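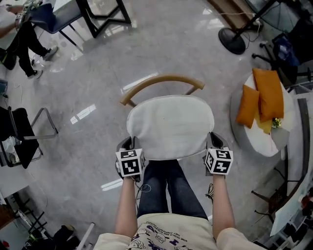

White seats show everything. Coffee, jean dye, that gray shadow along the front where legs rub. I have done a lot of these now and the method hardly changes, so writing it down once and then I can stop emailing it to people. Sit down on the floor facing the chair, get your legs out under it, and work from there. With a padded white seat and a curved wood rail at the back like this one, you want both sides of the cushion in reach at the same time, and bending over from standing will wreck your back by chair three.

What you need
Two white cloths, cotton, no print
Bowl of lukewarm water
Plain dish soap, the clear kind
Soft brush (old toothbrush is fine)
Vacuum with the small nozzle
Dry towel

Check the tag first. Underneath, usually stapled. W means water is ok. S means solvent only, so stop reading and go buy the right stuff. No tag — test a spot at the back under the rail and leave it overnight.

Step 1. Vacuum. Top, sides, then the line where the cushion meets the base. Crumbs live there. Press the padding in with your free hand so the gap opens up.

Step 2. Check for wobble. One hand each side of the seat, push and pull. If it shifts, flip the chair and tighten the screws before you go near it with water. Quarter turn, check again. Dont crank them.

Step 3. Mix. One small squirt of soap in the bowl, swish till it foams. You're using the foam, mostly. Too much soap leaves a ring and the ring picks up dirt.

Step 4. Dab, whole seat. Not just the stain!! Clean one patch and you get a bright patch on a dull chair. Start at the front edge, go around the sides, finish in the middle. Brush only where it's really bad, small circles, light.

Step 5. Rinse. Second cloth, clean water, wrung out hard. Go over everything twice.

Step 6. Towel flat on the seat, press down with your palms. Then leave it. 40 minutes with a fan on, longer if the padding is thick. No hair dryer, it yellows some fabrics.

Back rail
Light wood, so barely damp cloth, wipe along the curve, dry right away. The metal uprights get a dry cloth only. Look at where the wood meets the metal, grime collects in the joint and a toothpick gets it out.

Floor
Shiny floor gets slippery with even a little soapy water on it. Put a towel under the chair before you start. Lift the chair to move it, dont drag.

Jean dye
Hazel Lyons asked about this one. Blue marks from new denim: foam, wait 10 minutes, dab, repeat. Three rounds usually. If it's still blue after that it's probably staying, get a seat cover.

Ink is a seperate page, still working on it.

Updated April 8, 2018 — fixed the drying time.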